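Procedure for the Evening Table

The instruction sheet at Stemar ran to six lines. It covered cups only. Pink, blue and green cups were to be kept on the white table by the wall, upright, mouths open, and the keeper of the table was to write down their places at the start and end of each shift. The sheet did not say what the cups were for. The keeper had worked under it since December and had filled in 597 entries.

Entry 596 read: pink forward, right. Blue and green at back, left, close together.
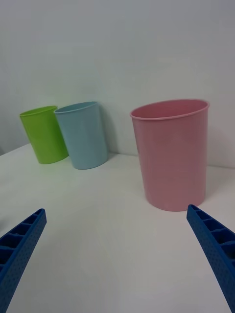 Stemar Writers' Circle | Short Fiction Group

The keeper checked the entry against the table and signed it. Green was partly behind blue. The sheet had no column for that, so it went under Remarks, where it took up 2 lines.

At 6 the shift changed. The handover took place in the corridor, by the door marked Lepik, and consisted of passing over the pen. The day keeper mentioned that Ider had asked for the old entries and that Istix had asked for them not to be sent. Both requests had been filed in the same folder.

The night keeper went in, sat down and began entry 597. Green, left. Blue, next to green. Pink, right, with a clear stretch of table between it and blue. Then the pen stopped. 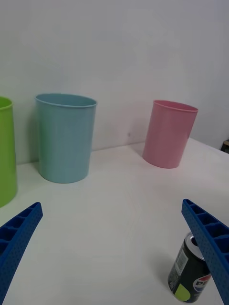

Entry 597: three cups, one can.

The can was a Pepsi can and it was standing upright. The rule about standing upright applied to cups. The rule about open mouths applied to cups. The keeper read the six lines again and found no line that allowed a can and none that ruled one out.

There was a form for adding an item. It asked for the item's color, its place and the name of the person who had put it there. The keeper completed the first two boxes and looked at the third for a while, then wrote "see folder" and initialed it.

Entry 598 was due at the end of the shift. The keeper ruled a new column, wrote "Can" at the top, and moved the chair closer to the table.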